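Section 4: Setting up the table and the block hand-over

Read this section through before you start. It covers the standard Plurnmont table layout and the first practice task, in which a small block is moved from one side to the other. Floor fixings are dealt with in Section 3.

4.1 Preparing the table

1. Stand the table on a level floor. Turn the adjustable feet until it no longer rocks.
2. Fit the left and right walls, then the back wall. The front stays open.
3. Press each wall down until it clicks into the rail. Tighten the rail screws by hand only.
4. Wipe the top and the inside of the walls with a damp cloth and let them dry.

Note: Do not use scouring pads or polish. Both leave shiny patches.

Caution: The top is rated for a load of 100 kg. Do not sit or stand on it.

4.2 Clearing the work area

1. Take everything off the table that is not needed for the task, including screwdrivers, spare screws and packing foam.
2. Check that the cables have enough slack to follow the arms through their full reach. A tight cable will pull on the wrist.
3. Keep the middle of the far half free. The hand-over takes place there.

Keep the blocks you are not using in the Borkik tray, off the table. Replacement blocks are ordered under part number 3747 and come in green only. 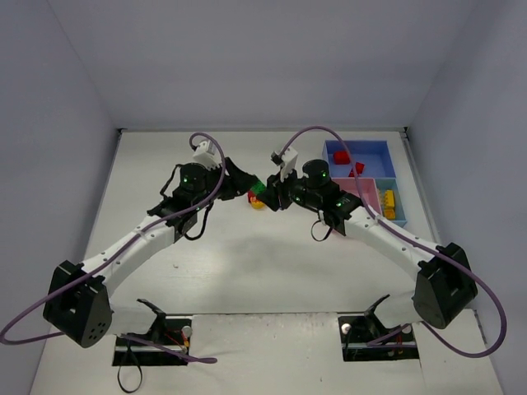 Photo: Ignacio Barrios / Jurner

For the hand-over, the two grippers face each other over the far half of the table, with the block between them. The tips should come close together without pressing on one another. If one gripper sits higher than its partner, go back to the levelling steps in Section 3 before you carry on.

4.3 Practising the hand-over

1. Place one block on the left half of the table, with a flat side facing the left gripper.
2. Close the left gripper on the block and lift it clear of the surface.
3. Bring the block to the middle.
4. Bring the right gripper in until its jaws are either side of the free end of the block.
5. Close the right gripper. Wait one second.
6. Open the left gripper and draw it straight back.
7. Lower the block on the right half of the table and release it.

Repeat the task in the other direction.

Note: If the block turns as the first gripper opens, it was held too near the corner. Start again from step 1.

Caution: Keep hands and sleeves outside the walls while the arms are powered. Do not reach in to catch a dropped block. Switch off first, then pick it up.

4.4 Care of the blocks and the surface

Wash the blocks in warm soapy water when they become greasy. Replace any block with chipped edges.

Check the rail screws every Monday if the table is in daily use. After 1000 hand-overs, inspect the finger pads for wear and change them in pairs. Pads are supplied by Parsons in packs of four.

For storage, see Section 7.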